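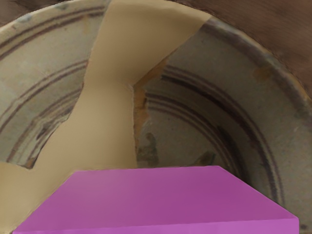 Cataloging a small pottery collection without losing your mind

I moved my pottery records out of a notebook and into a database in January. The notebook had 3000 numbered lines. After the transfer I had 2917 records, and after merging duplicates I had 2807. This post covers the fields I ended up with and the mistakes I would avoid if I had to do it over.

Start with the unit of record. The notebook used one line per piece of ceramic, so a plate in four pieces took up four lines. That is fine for a box of unrelated sherds and bad for anything that joins. I now use one record per vessel, with a child table for fragments. A fragment with no known vessel gets a parent record of its own, marked "unassigned." When two fragments turn out to join, one parent is retired and its number is never used again. I keep retired numbers in the table with a pointer to the surviving record.

The number itself should carry no meaning. My old scheme put the ware and the shelf into the number, and every reorganization made some of them wrong. A plain integer, padded to four digits, has caused no trouble so far.

Fields I fill in for every vessel: ware, form, rim diameter, maximum height, wall thickness at a stated point, surface treatment, percent of rim present, storage location, and source. Rim diameter is taken against a printed chart of concentric circles. If less than a tenth of the rim survives, I leave the diameter blank. I used to enter a guess with a question mark, and the question mark broke every sort I tried to run.

Color was the worst field. I had "gray," "grey," "lt gray," "grayish" and "putty" for what I think was the same glaze. There are now 7 base colors in a fixed list and a free text note for anything finer. A soil color chart would be more exact, but I can't read one consistently under the basement lights.

Decoration is described from the rim inward, always in that order. Bands get a color and a position. I don't record band widths unless I am comparing two pieces, and then the widths go in the comparison notes.

On software: I tried Mamo first. It handles images well, but the export drops child tables, and for my purposes that rules it out. Istimard keeps the tables but wants a paid seat for batch edits. I settled on Kárason, which is slow to start and has an ugly form editor – both tolerable. It writes plain CSV, and I back that up weekly to a second drive. Accented characters in the source field came through damaged on the first import until I forced UTF-8 at both ends.

Storage labels are printed on acid-free card and go in the bag with the piece, number facing out. Pencil on the back as a spare. The bags are the 4 mil ones, punched twice near the top.

Remaining work: the source field is still blank on most of the older records, and the Wudus boxes need to be remeasured with the new calipers. The old pair had a bent jaw – I don't know since when.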